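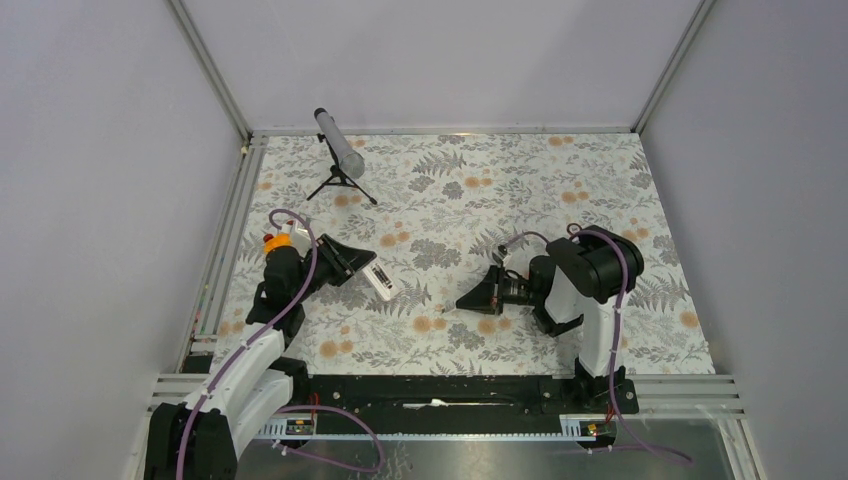
The two-arm bench kit with one gripper loaded and a small telescope on the cloth.

Last updated: August

For $3,485 you can buy a pair of robot arms that will, according to the brochure, "join your team on day one." I have been on teams like that. On day one you get a chair and a password that doesn't work.

The kit is sold by Kometti as the Retus, and I have had it for 13 days. Josué Evangelista, who handles sales there, was kind enough to extend the trial when I told him I was still on the setup guide. He sounded like a man who has extended a lot of trials.

Let me be fair to the hardware first. The arms are good. They are smooth and quieter than my refrigerator, and the grippers close with a politeness I don't always get from people handing me things. Pick-up is where the money went. Ask an arm to take hold of a small, awkward object and it will usually oblige – slowly, like someone lifting a hot dish out of a microwave, but it will oblige.

My complaint is with the word "team." The brochure shows two arms passing things back and forth like old friends at a cookout. In my tests the handover was the weakest thing in the box. One arm offers, the other considers the offer, and I stand there with my coffee wondering whether to introduce them. When a pass fails, the software reports "partner not ready," a phrase I plan to use in my own life.

Then there is the subscription. The arms you own. Poto, the app that teaches them new jobs, you rent, and the basic plan lets you store seven jobs. Teach it an eighth and it asks which of the others you would like it to forget. I find this a strange thing to charge for. My toaster also knows very few things, but it has never asked me for a monthly fee to remember bread.

Ivone Andrade, who repairs small instruments and tried the kit for an afternoon at my invitation, was more generous than I am. She liked having something to hold a part steady while she used both of her own hands. "It's a clamp with ambitions," she said, and she meant it kindly. She would pay for one arm. Kometti sells them only as a pair.

That is the whole argument, really. There's a useful product in here for people who do fiddly work alone and would like a patient helper at the bench. It costs about half as much and has one arm, no subscription and a brochure that calms down. What is being sold instead is a coworker, and I keep having to supervise it.

I'm sending mine back at the end of the month. Josué has already offered another extension.

Related
Valdir Fontes: My lawn mower wants a software update
Two weeks with a window-cleaning robot, one clean window
Tharindu Thambiah on why warranties got so long
Letters: Readers defend their robot vacuums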